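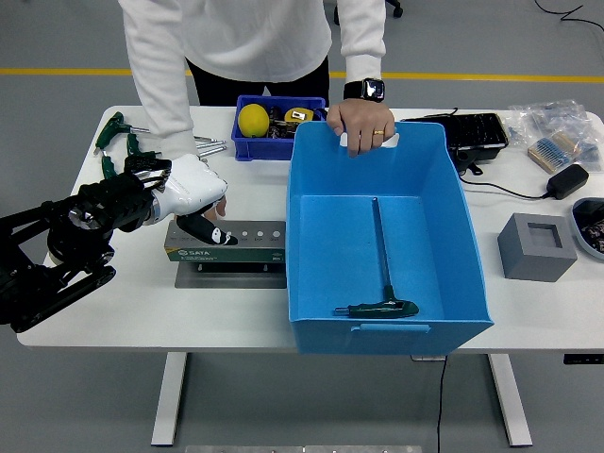
# Borrowing and Lending Tools in Ashworth

Project report, second-year Community Studies
Geum-ok Moon
June 4, 2025

When I first moved into my flat in Ashworth I had one screwdriver, which had come free with a curtain rail, and a very large wardrobe in a very flat box. The woman downstairs lent me everything I needed, including a rubber mallet I was rather frightened of, and when I took it all back she gave me tea and told me which of the neighbours had a good drill. That afternoon is really where this project comes from, although it took me most of a year to see that it could be one.

My question was a simple one. How do people get hold of a tool they don't own, and what makes them comfortable (or not) about asking?

## How I went about it

I put a short paper questionnaire through 300 doors on the streets between the canal and the old Foltia works, with a stamped envelope in each one. The stamps were my biggest expense by a long way, and I'm grateful to the department for paying me back so quickly. I also spent several afternoons in May at the Flasa, the tool library that opens out of the back of the community hall, where I sat by the kettle and talked to whoever had the time. Most people had the time.

The Flasa also let me read its loans book, a proper ledger with ruled columns and a good deal of crossing out. It holds 1428 loans going back to the opening day. I typed up every one of them, and my handwriting-reading has improved no end.

## What people borrow

I had expected drills to be at the top, and they were. After them came ladders, wallpaper steamers and then, to my surprise, small hand tools: hex keys, pliers, spanners, the sort of thing you might suppose everybody has in a drawer somewhere. Several borrowers told me they did have a set at home but that the size they wanted had gone missing, usually years ago and usually in a house move. One man had borrowed the same 6 mm key on and off all winter for his daughter's bunk bed, and he was quite cheerful about it.

Garden tools come and go with the weather as you would think, except for the loppers, which people seem to want all year.

## Asking the neighbours

The questionnaires were where it got more personal, and I found myself reading some of them twice. People who had lived on the same street for a long time mostly asked next door first. Newer residents tended to buy the cheapest version they could find, and a few wrote that they felt silly for having done so. The word "bother" came up again and again, as in "I wouldn't want to bother anyone."

The lenders saw it quite differently! About half of those who had lent something said they enjoyed being asked, and one lady wrote a whole extra page on the back about her late husband's planes and chisels and how glad she was to see them used.

What did cause bad feeling was not knowing when a thing would come back. At the Flasa there is a date in the book and a friendly phone call, and borrowers told me they liked that because it took the awkwardness away. Between neighbours there is no date, and two people described a hedge trimmer (I suspect the same one, from opposite sides of the fence) that had spoilt a friendship for a whole summer.

## Problems with the study

My streets were close together and mostly terraced, so I can't say much about the flats on the Skoltus estate, where I know things work differently. The questionnaire was only in English, and I would change that first if I did this again. I also forgot to ask whether people had a shed, and I have been cross with myself about it ever since, as storage came up in nearly every conversation.

## Further work

I would like to go back next spring with the shed question added and spend some time at Skoltus, where the residents' group has begun keeping a shared cupboard on the ground floor. The typed-up loans book has gone to the Flasa on a memory stick, and a copy is with my tutor for anybody in next year's group who would like to use it.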